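Coltura Community Tech Room: progress report to the Pathirana Fund
December 2025

Hi all, and hello from a very chilly Taltlow!

First the news you're probably waiting for: the evening classes are full. We have 67 people signed up across the four groups, and the Tuesday beginners' group has a waiting list (I keep getting stopped in the grocery store about it, so word is getting around). Most of them came in wanting help with email and online forms. A few have moved on to spreadsheets, and one couple is typing up a family cookbook, which I've been promised a copy of!

The Skukness branch has been slower. We lost two weeks there when the library's heating went out, and I didn't want folks sitting in their coats trying to type. Rizwan Baloch moved his group over to the church hall in the meantime and they seem to like the coffee better, so we may just stay put through the winter. The hall wants a small fee for evenings. I can cover it from the travel line if that's okay with you, but please let me know before the holidays.

Money is mostly on track. We're under on printing and over on snacks (sorry, but people do stay longer when there are cookies). The one real surprise was the internet bill, which went up when our first-year rate ran out. I've asked for a better deal and am still waiting to hear back.

On the equipment side, seven of the donated desktops are ready to go out to families, and the rest still need work. Old power supplies are our biggest headache, and I'd like to set aside a bit more for parts next quarter. 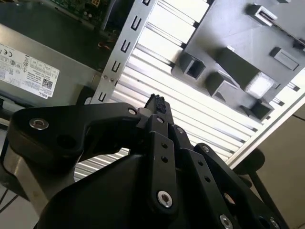

A power connector inside one of the desktop cases.

Coming up: sign-ups for the new classes, a phone basics session for seniors, and a long overdue cleanup of the storage closet. I'll send the full budget sheet separately once the internet thing is settled. Call me anytime if you have questions, mornings are best!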